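검색어를 입력하세요 검색 닫기
10월 · 글 고슬기 · 읽는 시간 4분

간헐적 단식 얘기 아니고요, 그냥 제가 저녁밥을 늦게 먹는 사람이 된 이야기예요ㅎㅎ

회사를 옮기고 나서 퇴근이 늦어졌거든요. 집에 오면 배는 고픈데 뭘 해 먹기엔 기운이 없고, 그렇다고 매일 시켜 먹자니 통장이 울고. 그래서 지난달부터 국수를 삶기 시작했어요. 소면, 메밀면, 파스타, 가리지 않고요. 면은 진짜 빨라요. 물만 끓으면 끝이니까!

처음엔 실패도 많이 했어요. 소면을 삶다가 전화 받느라 죽을 만든 적도 있고, 메밀면은 제대로 안 헹궈서 한 덩어리가 됐고요. 그때 같이 일하는 안겔리키 가발라스 씨가 (이름이 길어서 다들 안젤이라고 불러요) 면 삶을 땐 부엌을 떠나지 말라고 하더라고요. 너무 당연한 말인데 저한테는 꼭 필요한 말이었어요. 그날 이후로 휴대폰은 거실에 두고 들어갑니다.

요즘 제일 자주 먹는 건 들기름 메밀국수예요. 면 삶아서 찬물에 박박 헹구고, 물기를 꼭 짜고, 들기름 두 숟갈에 간장 한 숟갈. 김가루는 아끼면 안 돼요. 깨도 손으로 비벼서 팍팍 넣고요. 오이가 있으면 채 썰어 올리는데 없으면 말고요. 여기에 신김치 한 접시면 저는 더 바랄 게 없어요.

파스타는 아직 연구 중이에요. 동네 수입식품 가게에서 트로베티라는 스파게티를 샀는데 봉지에 적힌 시간대로 삶으니까 제 입엔 좀 딱딱하더라고요. 엄마는 한 입 드시고 "이거 덜 익었다" 하시고는 젓가락을 내려놓으셨어요. 그래서 엄마 오시는 날은 그냥 잔치국수를 합니다. 멸치 육수를 미리 600밀리씩 나눠서 얼려 두면 퇴근하고 와서도 금방이에요. 애호박은 얇게 썰어서 육수에 바로 넣고, 계란은 풀어서 휘휘. 지단까지 부칠 기운은 없어요.

아, 냄비도 하나 바꿨어요. 전에 쓰던 건 너무 작아서 여섯 번에 한 번꼴로 넘쳤는데, 깊은 걸로 바꾸고 나니 가스레인지 닦을 일이 확 줄었어요. 왜 진작 안 바꿨나 몰라요.
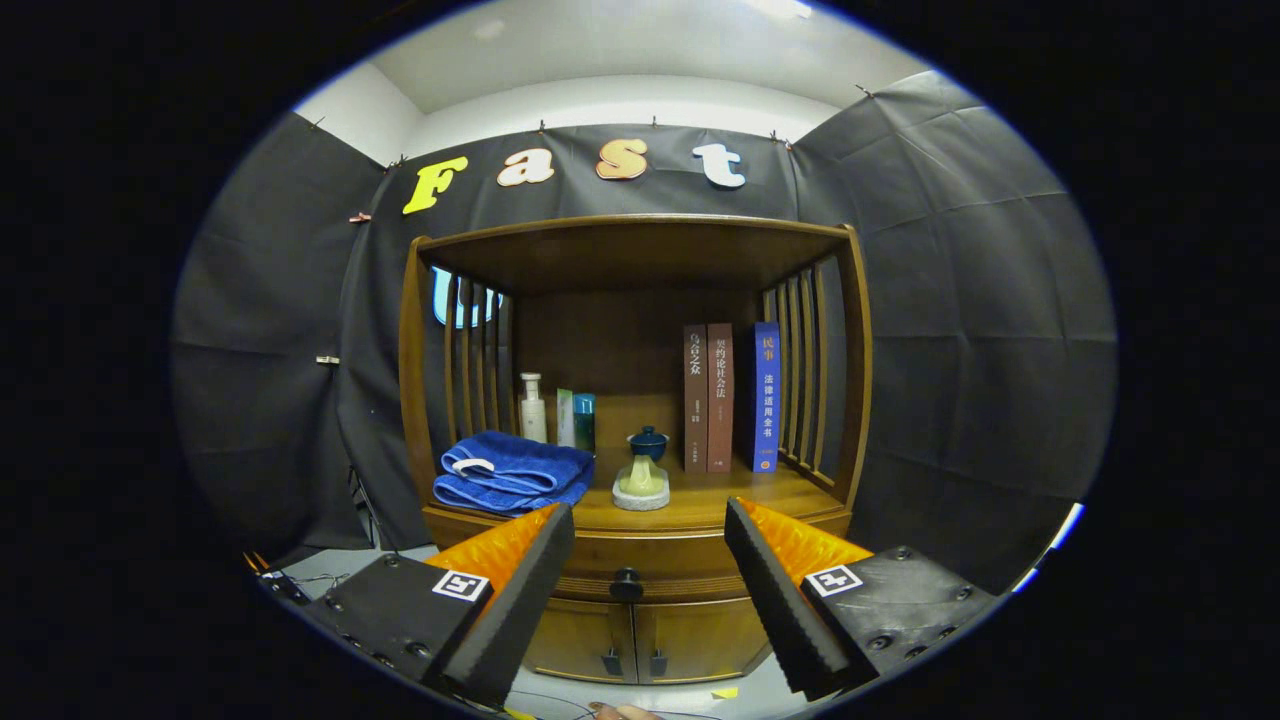 소면은 삶아 뒀다가 다음 날 먹어도 되나요?

저는 안 권해요. 하룻밤 지나면 퍼지고 서로 붙어서 식감이 영 아니더라고요. 육수랑 고명만 미리 해 두고 면은 먹기 직전에 삶는 게 제일 맛있어요.

다음 주엔 비빔국수 양념장을 한 통 만들어 볼 생각이에요. 고추장을 줄이고 고춧가루를 늘린 버전으로요. 사과를 갈아 넣을지 배를 갈아 넣을지 아직 못 정했는데, 집에 사과가 많이 남아서 아마 사과가 될 것 같아요. 혹시 황금 비율 아시는 분은 댓글로 좀 알려 주세요!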